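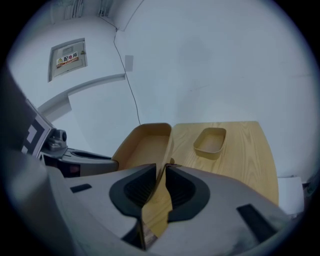
Chapter 9
Learning from a Demonstration

On 2 April 2022 the Tadport works opened its doors to 52 students from the Gustard training programme. Liesl Hubmann, who led the visit, asked them to watch each task twice – once for the hand, once for the object – before writing anything down.

This chapter follows the same order. Section 9.1 deals with grasping light, open containers, and Section 9.2 with placing them on a table. Readers should keep their own notes from a site visit to hand, as the exercises refer to them.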